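Short Fiction | Family & Home

The Ironing Table

by Wyn Penry

My aunt Quintana covered her table with brown paper before she folded anything, and she had firm views about the paper, as she did about most things. 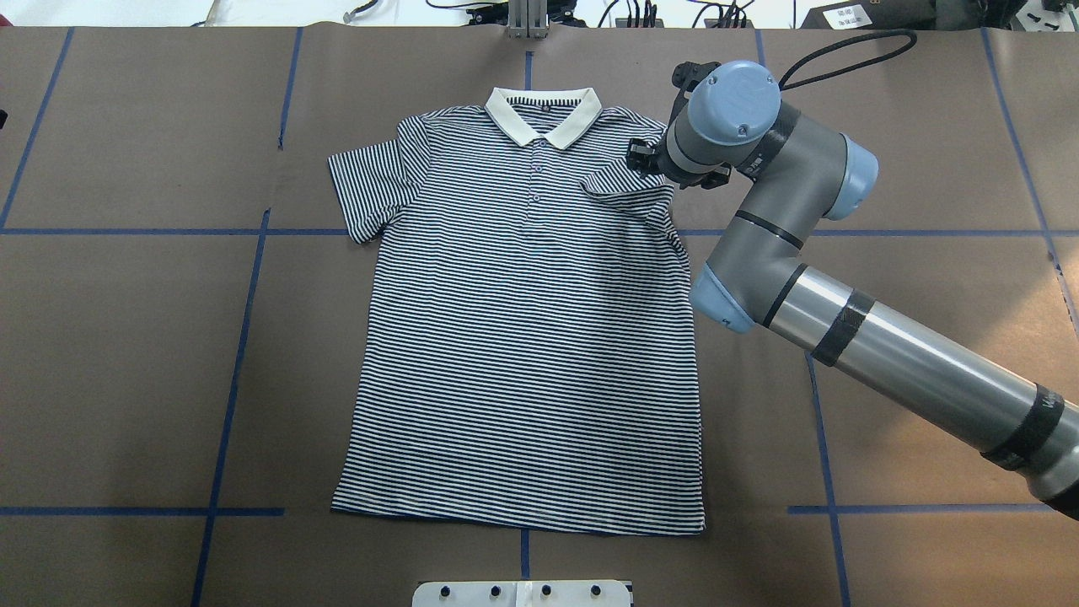
It had to be pulled off the roll in one go, for a start. If you tore it and had to lay two pieces side by side, the edge of one would catch on a cuff or a button, and then you'd be smoothing the same shirt twice and grumbling at it. She bought the rolls from the hardware store at the bottom of Pronedcombe, where the man behind the counter had long ago stopped asking if she was moving house. She'd tape the corners down, run the side of her hand along the whole length of it, and then stand back for a moment like a woman who has just set out a good lunch.

I was twelve the summer I was sent to stay with her. My mother had taken a job on the other side of the state, something that was meant to last until the leaves turned, and I arrived in Pronedcombe with one suitcase, a bag of library books that were already overdue, and a very low opinion of everybody. Quintana met me off the bus in her gardening shoes. She didn't hug me, which I was grateful for. She took the heavy bag and left me the light one, and she talked all the way up the hill about a plum tree.

The house was called Drolesside. It had a wooden sign by the gate that said so, though the D had worn away and the mailman liked to call it Rolesside, and she never corrected him. It was tall and narrow and smelled of starch and toast. She took in laundry – that was how she'd have put it, plainly, without dressing it up – and people from all over town left their bags on the porch in the morning and came back for them in the evening. She washed, she dried on the long lines out back, she ironed what needed ironing, and she folded. Most of all she folded. I believe the rest of it was just a way of getting to the folding.

For the first week I stayed upstairs and read. She let me. She'd call up when there was food, and I'd come down and eat it and go back up again. Then one afternoon it rained so hard that the gutter above my window gave out, and there was nowhere dry and quiet to sit but the workroom, so I took my book in there and sat on the stool by the window with my back half turned to her.

You can't read in a room with somebody folding, not when they're good at it. I tried. I read the same page until I hated it. Behind me there was the soft sound of cloth going down on paper, and then her palm passing over it, and then a small pause, and then the cloth again. After a while I put the book down on the sill and watched.

"Come and hold a shoulder," she said, without looking up.

So I held a shoulder. It was a polo shirt, navy and white, with thin stripes that went straight across like lines on a page, and a plain cream collar. I remember it very well because I was to see a great deal of that shirt. It belonged to a man named Mr. Noturance, who lived by the river and who, as far as I could tell, owned that one and another exactly like it and wore them turn and turn about until the frost.

"Stripes will tell on you," my aunt said. "A white shirt will keep your secrets. You can fold a white shirt any old way and it'll sit there looking innocent. But you get one stripe off and every other stripe is off too, all the way down, and whoever opens that drawer is going to see it."

She showed me. Collar at the top, hem at the bottom, face up, so you could have a look at it first and say good morning. She did up the buttons, the whole little row of them. She pulled the sleeves out to the sides and stroked them flat. One shoulder lay down for her right away, and the other one puckered up under my fingers, because I was gripping it as though it might get away from me.

"You're strangling him," she said.

I let go. The shoulder stayed where it was, all in a heap, with the stripes running every which way. I felt my face go hot. I was at the age when a rumpled shirt could feel like a verdict, and I was waiting for her to reach across and fix it herself in that quick way grown people have, the way that tells you they should have done it from the beginning.

She didn't reach across. She went and put the kettle on. I could hear her in the kitchen moving cups from one place to another, a job that did not need doing, and it took her a good long while. By the time she came back I had lifted the shoulder, and let it fall, and lifted it, and found out that if you took hold of it lightly, right up near the collar, and drew it out toward the end of the sleeve, the wrinkles went along ahead of your hand and dropped off the edge.

She looked at it. She set a cup of tea down on the windowsill beside my book.

"Now turn him over," she said.

I folded with her every afternoon from then on. I learned towels, which are easy and pleasant, and fitted sheets, which are neither, and I learned that you do the baby clothes last so that you finish up in a good mood. She paid me in quarters out of a coffee can. She talked the whole time, and a lot of it was about the people whose clothes were in front of us, though never unkindly. This one had started a new job, you could tell by the collars. That one had got himself a dog. The lady with the lace pillowcases had put them away after her husband died and had only now, in April, brought them back out, and my aunt had ironed those with a cloth laid over the top and hadn't charged her for them.

And every few days there was the striped polo shirt, or its brother. I got to where I wanted it in the pile. I'd see the cream collar poking out of the bag and move things around so that it came to me.

Toward the end of the summer I was on the porch when Mr. Noturance came for his bag. He was a big, shy man with a sunburned neck. He looked at the parcel – she wrapped everything in the same brown paper, tied with string – and he looked at me, and he said, "Are you the one doing my shirts?"

I said I was.

"My daughter used to do them," he said. "She's out west now." He turned the parcel over a couple of times. "She had a way of doing up all the buttons first. I never do. I just open the drawer now and there they are, done up."

I didn't know what to say to that, so I told him that stripes will tell on you. He thought it over, and nodded as though I'd said something sensible, and went off down the hill with the parcel held flat in front of him on both arms, the way you'd carry a cake.

When I went in and told my aunt, she kept on smoothing the paper for a bit.

"Well," she said. "I hope you told him the string's extra."

It wasn't. It never had been.

My mother came for me when the plums were ready. She stood in the door of the workroom in her traveling coat, and I could see her taking in the bags and the roll of brown paper and her own child with both sleeves pushed up, laying out somebody's shirt. She started to say that we ought to be going if we wanted to miss the traffic. Then she came over to the table instead and put her hand on the hem, very lightly, to keep it from sliding.

"She taught me on pajamas," my mother said.

"You were hopeless on pajamas," said my aunt, and handed her a sleeve.

We missed the good part of the road and drove home in the dark, with a box of plums on the back seat and my suitcase beside it, packed so neatly that there was room left over for the library books.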